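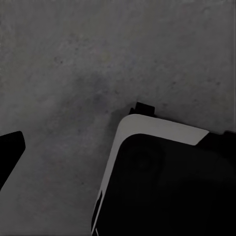 El control de las armas pequeñas después de un conflicto depende mucho del registro, y este es el tema de nuestro informe. Estudiamos el marcado y el inventario de fusiles en los depósitos de Damness, un distrito supuesto que usamos en todo el curso. Un número grabado en el metal se pierde con el uso, y en las piezas viejas cuesta distinguir una cifra de una simple picadura, como las manchas pequeñas y oscuras que se ven en una superficie gris parecida al hormigón. Por eso el primer capítulo trata de la lectura de las marcas.

Trabajamos con un inventario de 1328 armas, repartidas en 6 depósitos. De ellas, 17 tenían un número repetido y casi 500 no tenían indicado el país de fabricación. Comparamos dos métodos de registro: el método Strachan, que usa fichas de papel, y el método Plerik, que usa una base de datos común.
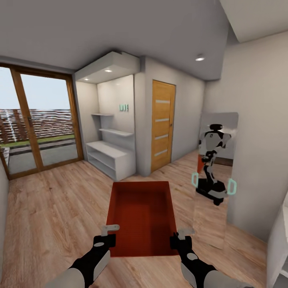
El segundo método permite encontrar antes los números repetidos, pero exige que todos los depósitos escriban la marca de la misma manera – y esto no se cumplía en dos de ellos. En el depósito de Urnent, por ejemplo, se omitían las letras iniciales.

Recomendamos conservar las fichas durante el primer año y hacer una revisión completa en noviembre. Queda pendiente el estudio de las municiones, que no entraba en los límites de este trabajo.

Entregado el 27 de julio de 2025.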